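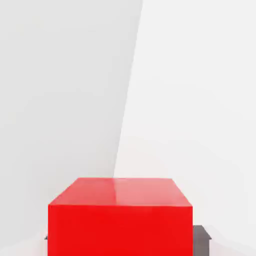

Somebody under my last post wanted to know why anyone would drive two hours to watch a simulated robot when you can watch real ones on your phone for free, and fair enough, so I'm going to answer with a whole thread. Get a snack.

First, the where. Dridia is a small robotics shop that does training software for warehouse arms, and they opened their doors for an afternoon on Feb 13, 2022. I signed up the minute I saw it. My cousin's employer, Matubbar, buys stuff from them, so I'd been hearing the name for a while.

It's on the second floor over a tile showroom in Breton. I walked into the tile showroom first. The guy at the counter pointed at the ceiling without looking up, so I guess I wasn't the only one that day.

The main thing on show was Vedine, which is their simulator. You give it a room, a stand, an object and a robot, and then it lets the robot practice on that object over and over until it stops being terrible. Everything happens inside the computer. They had it up on a big screen with folding chairs in front, like a very nerdy church basement.

And the practice room is so plain! White walls, a corner, and a big shiny red box. That's your world if you're a robot in training at Dridia. I loved it immediately. There's even a soft pale reflection on the top of the box, and I spent way too long looking at that.

I asked about the reflection. The woman running the demo lit up (nobody else had asked, she said) and told me shiny tops used to wreck them. An early version learned on flat, dull boxes only, and then it met a glossy one and treated the highlight like it was a separate thing sitting on top. It kept trying to pick up the shine.

I have thought about a robot trying to pick up the shine every day since.

So now they mess with the light on purpose. Brighter, dimmer, from the left, from the right, box a little glossier, box a little duller. Same with the angle you're looking from. She held down a key and the whole room leaned over and my stomach went with it.

OK the actual demo. The job was simple: find the box, work out where its edges are, come down on it from above, lift, put it back. They started us with a policy that had barely trained. "Policy" is what they call the robot's brain, more or less, and if I have that wrong please be nice in the replies.

It was SO bad. It went for the wall. Then it came down next to the box and closed on air, very confidently. A kid in the front row laughed so hard he slid off his chair, and then the adults lost it too.

Then they loaded one from later on, after 2,284 practice runs. Big difference. It drifted over, sort of hesitated above the top face, straightened up and came down square. Lifted. Put it back. People clapped for a box! I clapped for a box.

They gave it 10 tries in front of us with the light and the angle changed each time. It missed two. One of those was a real clunker where it caught the box by an edge and spun it off the stand. In real life that's somebody's dented package and a form to fill out. In there you press a key and the box is back where it was.

And that's my answer to the person from the top of this thread. I've watched the phone videos too. Those are the good tries. I had never gotten to sit and watch the bad ones, with the person who has to fix them standing right there muttering at the screen.

We got a turn too. You could take the controls and try to grab the box yourself with a gamepad. I got six tries and I am sorry to report I lifted it once. The depth is really hard to judge. I was positive I was over the middle and I was way out past the front. The kid from the front row got it on his first go, naturally.

Question from the crowd that I liked: why red? The answer was kind of a letdown. It's easy to see from the back row. They train with lots of colors and red is just the one they put up for visitors.

Another one, from a man who I think runs a loading dock: does any of this carry over to a real arm? She was pretty straight with him. Some of it does. Weight is the trouble. A box in the simulator weighs what you tell it to weigh, and real boxes have stuff sliding around inside. They still do a bunch of hours on the real arm at the end, and she said they'd probably always have to.

He asked how many hours. She said it depends on the customer. He wrote that down and did not look thrilled.

Coffee situation: one urn, gone by the time I got to it. Cookies were good. There was a sticker with the red box on it and it's on my laptop now.

Parking, because two of you asked: the lot out back belongs to the tile place and they will come up and ask you to move. Use the street. I ended up walking past 17 mailboxes with my hood up in the wind, which I know because I was texting my sister a running commentary on them.

Things I'd want next time: a real arm running next to the screen, so you could see the two side by side. I get why they didn't (the demo room is tiny and there were kids everywhere) but it would make the whole idea click faster. Also a microphone. I was in the third row and missed half of what she said whenever she turned toward the screen.

They're planning to do it again in June, and she said the plan is to have two boxes stacked so the robot has to figure out which one to take first. If you're within driving distance I'd go. It was free, it ran a bit under two hours, and they let you ask anything.

If anyone here works with grippers, I have a follow-up I forgot to ask. When it paused above the box before coming down, was it thinking, or is the pause put in so people watching can keep up? It did it every time and it's bugging me.

Also taking tips on the gamepad thing. I'm going back in June and I need to beat that kid.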